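Home | News | Events | Back issues | Contact

The great Plevley sock amnesty

Regular readers will recall that the August newsletter asked for odd socks. We expected a carrier bag. We got 69 before the box by the library door was even labelled, and the final tally stands at 393, which says something about Plevley, though we would rather not put it in print.

The idea was simple enough. Everyone hands in their singles, we lay them out on trestles in the hall, and people come along on Sunday to look for the missing half. Any left over go to the puppet-making group, who have asked for stripes and been given a great deal of navy. 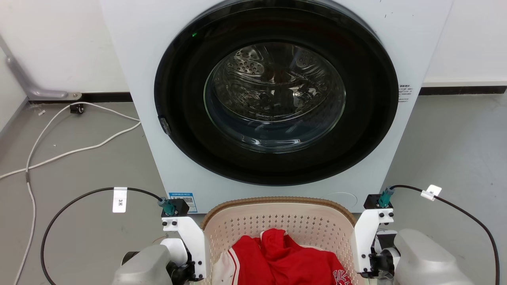 Theories about where socks go remain lively. The allotment end of the village blames foxes. Landico Road favours duvet covers, and one household there shook theirs out to find 9 socks, a tea towel and a glove they had already replaced twice. We have also had a long letter proposing that socks are sold singly by mistake. It runs to 3 pages and includes a diagram.

A few house rules. Socks should be clean, and we mean recently. Please don't pin notes to them. Claims will be settled by producing the matching sock, and a firm belief that you once had one like it won't do. Tights are a separate matter and have been sent home.

Doors open at two. Tea is 50p, and the shortbread is from the Skilarari tin, so come early or make do with the digestives.

Last updated: August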